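Hadham residents' group calls for straight answers on night patrols

PRESS RELEASE
For immediate use
Issued by Hadham Safer Streets

Hello all, and thanks for opening this. I'm Catríona Hegarty and I look after the press side for Hadham Safer Streets, so if anything below is unclear the blame is mine and you're welcome to ring me (evenings are best, I'm at work until half five).

We're asking the district council to tell people plainly what is going on with the night patrols. They were brought in after the run of break-ins along Egan Road, they were paid for out of our council tax, and in November they stopped. Or they half stopped. It depends who you ask, and I've asked a lot of people!

The council's line so far is that patrols "continue on a responsive basis". I've read that phrase more times than I care to admit and I still couldn't tell my own mother whether a van will come past her house tonight. One councillor told our last meeting that we ought to be pleased things are no worse than they are in the city. Well, I am pleased. I'd also like the street lights on Egan Road to stay lit past midnight and somebody to answer the phone. 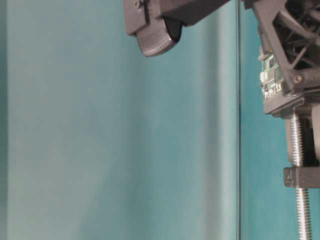
What we've done in the meantime is go round with a petition. It went out through the shops, the surgery and the two primary schools, and it closed with 2,418 signatures, a good deal more than I'd dared to hope for when we had the first sheets run off. A fair few people wrote notes in the margin as well. Most were about the footpath behind the old Vernow works, where the lamps have been out since the summer, and several were from people on late shifts who now walk the long way home by the main road.

We also asked the council, in writing, how many calls the patrol line took in its last full quarter. The answer was 131. Of those, 112 were marked as closed, and when we asked what "closed" meant we were told it covers calls that were attended and calls that were passed to the police, with no split between the two. So a call can be closed without anyone from the patrol leaving the depot. I don't say that's what happened. I say we can't tell, and I don't think the council can either.

I should be fair here. The patrol staff themselves have been lovely whenever I've met them, and a couple of them stayed behind after our open evening to talk to people about locks and gates. Our quarrel is with whoever decides the rota and then won't publish it.

Gokberg, the firm that holds the patrol contract, has told us it can't discuss staffing and that we should go back to the council. The council told us to try Gokberg. I've now been round that loop twice, with the emails to show for it, and I'll happily forward them to any reporter with a strong cup of tea to hand.

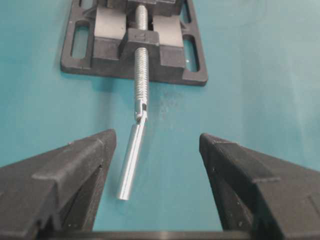 Councillor Whitlam replied that the contract is under review, that it would be wrong to comment on individual shifts before the review is finished, and that residents should carry on reporting anything that worries them. Asked when the review would finish, the councillor said it would be "in good time for the budget".

I did write back to say that good time for the budget isn't quite the same as good time for the people on Egan Road. We'd like a date. We'd also like the review to hear from people who live here, and at the moment there is no plan for that at all, so we've offered to set up the chairs and make the tea ourselves.

Our requests are simple enough. Publish the patrol rota for each ward, even if it's only after the event. Say which calls were attended and which were handed on. Repair the lamps on the Vernow footpath before the clocks make things any darker. And put the matter on the agenda of the full council, where it can be asked about in the open, instead of leaving it to a working group that meets on a weekday morning when most of us are at our jobs.

We'll be handing in the petition at the council offices, and before that there's a walk along the footpath this Sunday at 6 pm, starting from the bus shelter at the bottom of Egan Road. We had roughly 20 people on the last one. Bring a torch and sensible shoes (it's boggy by the stile, and I speak as someone who lost a trainer to it). Dogs are welcome, councillors too. All of them have been invited and two have said yes.

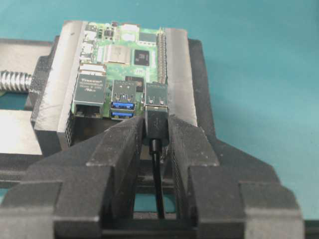
NOTES FOR EDITORS

Hadham Safer Streets is a residents' group with no link to any political party. We're funded by whatever goes in the bucket at meetings.

The call figures come from the council's written reply to us and cover the patrol line only. Calls made straight to the police aren't included.

I'm happy to do interviews, by phone or on the walk itself, and I can put you in touch with residents who have said they'll talk. Please don't turn up on anyone's doorstep without asking me first, as one or two are still nervous after the break-ins.

Press contact: Catríona Hegarty, Hadham Safer Streets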